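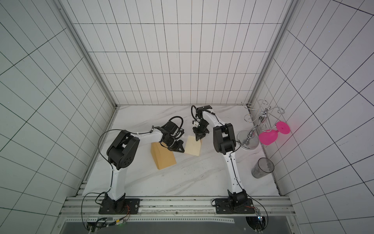 The work got quieter before it got easier, according to one packer on the early shift at Slanina, who asked that her name be left out. She used to finish a day with sore wrists. Now she finishes with sore eyes, she said, from watching a screen, and she hasn't made up her mind which she minds more.

Slanina rents out and resells kitchen and table goods from a long building in Stundthorpe. Things come back from customers in mixed boxes: cups, glasses, sponges, racks, whatever was in the order. For years, people at a row of benches took the boxes apart and decided what could go out again. The company employs 35 people on that floor, and most of them have stood at those benches at one time or another.

In July last year the company started a trial with Kornuvex, which supplies pairs of small robot arms for handling mixed goods. The arms sit side by side on a rail at the front of a tiled bay and work on whatever is put in front of them. The staff call the bay Palico, after the label on the first delivery crate, and the name has gone onto the shift sheets.

The goal set for the trial was 2,000 items in a week. The best week so far came to 2,579. The worst was well under the goal, and the floor manager keeps both numbers on the same board by the time clock.

Soft things and clear things cause the most trouble. A sponge gives when it is gripped, and a plastic cup can be hard for a camera to pick out against a pale surface. Two arms reaching for the same spot also have to stay out of each other's way.
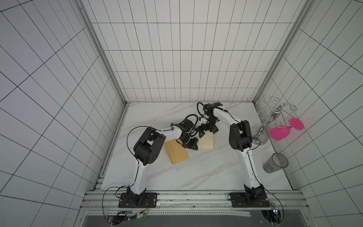
Both arms at the middle of the table, with two foam sponges beneath the grippers.

When an arm stops, a light comes on at the desk and a person takes over. That desk is the new job. Six people have trained for it, and they rotate every two hours. They clear the table, set out the next items and note what went wrong. The notes go to Kornuvex at the end of the week.

Pay for the desk is a step above the bench rate, which was the main thing the staff asked for. They also asked that no bench be taken out during the trial. Slanina agreed to that in writing, but only for the length of the trial.

Some of the older hands have stayed at the benches by choice. They talk while they work, and the desk is a job done alone. The company has since moved the desk closer to the benches, after two of the trainees asked to go back.

The next review is on Wed 15 June. A second bay is on the list, along with a longer break between turns at the screen. The early shift has asked for the break to be settled first.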